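Adby workshop – cell notebook
March | Posted by Siebe Dierckx
Print this page | E-mail this page

We use cookies to remember your preferences. Accept | Settings

09.40. Right arm has been dragging its cable again. Clyde reported a twitch in the wrist whenever the gripper goes low and left, and he was right, which he has mentioned twice. The loop was tied too short at the elbow. Cut the tie, gave it more slack, retied. Twitch gone at slow speed. Have not tried it fast and would like my tea first.

10.30. Fingers. The pads on both grippers were full of sock fluff. Cleaned with a dry brush, then alcohol. The log says pads get changed every 2,000 grips, and the log also says we passed that in the week Hendrik was "keeping an eye on it". New pads ordered from Timmermans.

11.15. Closing force was set to 60, left over from the plastic parts job. Fine for plastic, unkind to knitwear. Dropped it until a ribbed sock came up by the cuff without being strangled. Left arm still wants to press into the floor before it closes, so its zero height needs doing again.
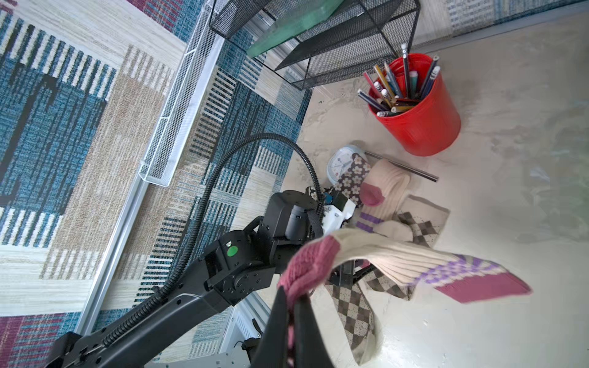
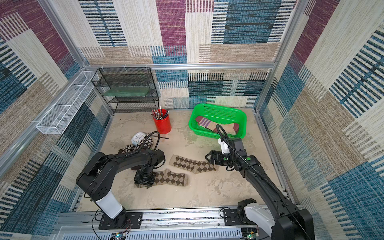
Drerbridge Handling Group – Cell Maintenance

Argyle is the pair to test with. The diamonds make it easy to see if the fabric has been twisted, and Nathalie says nobody will miss them. I have not asked who bought them.

13.50. Redid the zero on the left arm with the feeler gauge. Ran 175 picks at half speed after that. Both arms behaved, apart from one fault on the right which cleared on restart and which I am choosing to call weather. If it comes back, look at the wrist connector before blaming the Skallia software, however tempting.

Still to do:
– bolts on both mounting plates, check with the torque wrench (Leonora has it)
– strain relief for the thin red and black wires by the left plate
– wipe the slots in the vent panel
– write the new closing force on the cell sheet, in pen, Clyde

16.20. Powered down. Socks back in the green basket.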